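Residence Diary -- Pluststead House, Linen Room
August, entry 6

The linen room was opened at 7:15 a.m. and the morning return from the upper corridor was received without delay. The corridor had been vacated the previous evening, and its bedding was entered in the ledger under reference 3147. The Gelteo dryers were in use until midmorning -- the second of them is still slow to finish a full load, and a service request has been sent to Zemport.

Sorting began at the white table by the window. The house rule remains that white articles are kept apart from colored ones at every stage, and that nothing is placed on the shelves until it has been looked over on both sides.

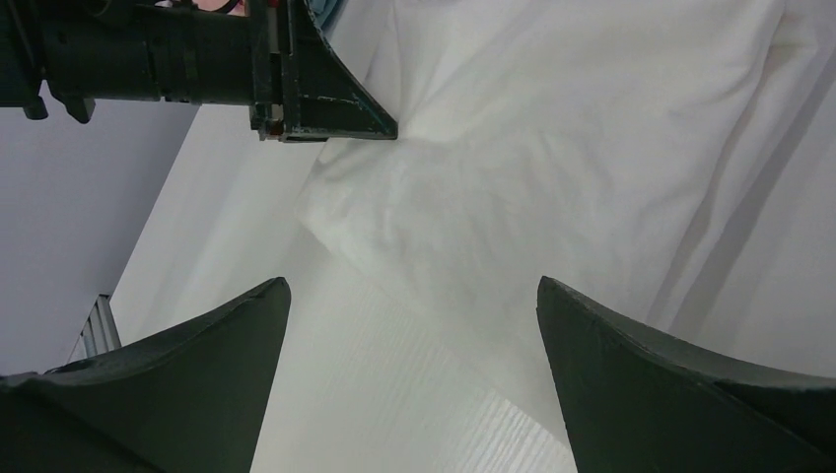
Reading time: 2 min

White cloth on a white surface is not easily judged. The folds show only as soft gray shading, and a crease can be mistaken for the fine lines of the grain beneath it. It is therefore recommended that a dark sheet be laid over the table during inspection. The request for one has been added to the supply list, together with 400 laundry labels.

Two pillowcases were set aside for mending at the hem. The remainder were pressed, folded in thirds and placed on the Egger shelving, open edge to the wall.

The room was aired after lunch. The lower shelf by the door was wiped down and its paper lining replaced. The key was returned to the front office at 4:40 p.m. -- the spare is still missing from its hook, and the office has been informed. Blankets will be taken up tomorrow, beginning with the east landing.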